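Savidel Wetland Project: Our Spring Report

Our class picked the Camell marsh because two of us grew up right next to it and had never once seen a river otter there! The Khurana Nature Center keeps a rescue pair, and they let us sit in on feedings for a whole semester (best Tuesdays ever). We logged what the otters ate, when they napped and how they treated visitors, and then we planned a fundraiser for the new pond.

Twenty students signed up to help. We sold baked goods, ran a trivia night and made posters for the Lededent Library, and by the end we had raised $3,000, way past our goal.
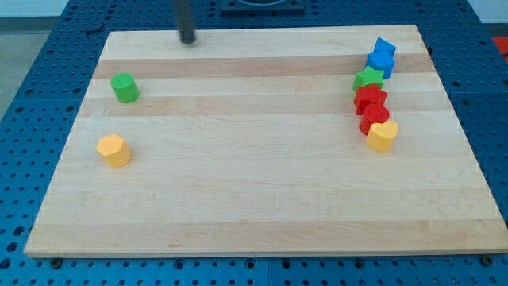

The pond money goes to fencing first, then native plants along the bank. Next semester's group will take over the feeding logs, and we left them our spreadsheet and a list of questions we never got to.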